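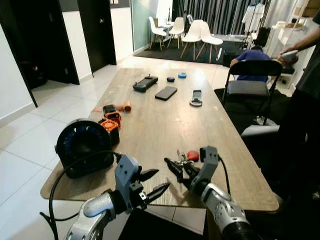 I bought the Nellalska table from Getitz in April for $68, and it's now the catch-all in our shared room. The legs went on in some 4 minutes.

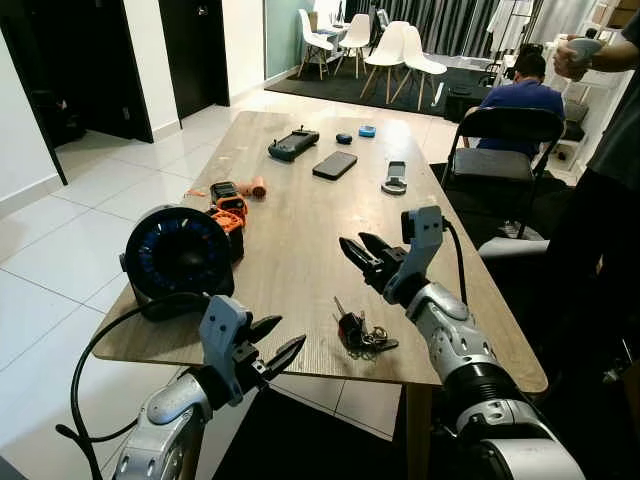 Size is its best point. A controller, phone and keys can all stay out and there's still elbow room. 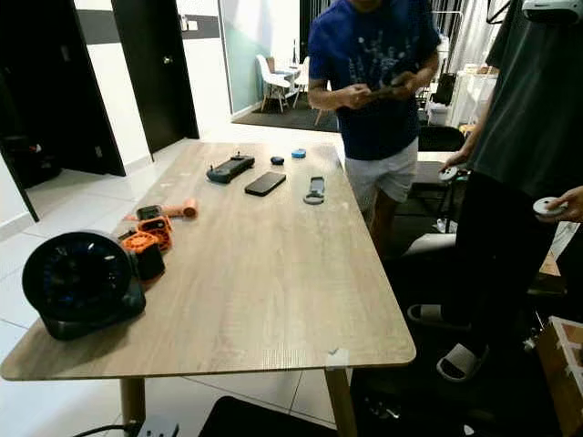

The finish is only fair. I like the pale grey-beige colour, but there are faint scratches in the top. I'd use a mat.

Delivery was slow. 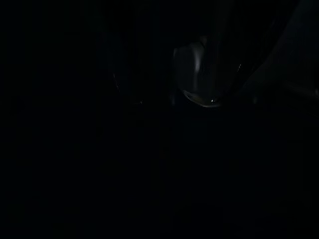 No wobble so far. I'd buy a second.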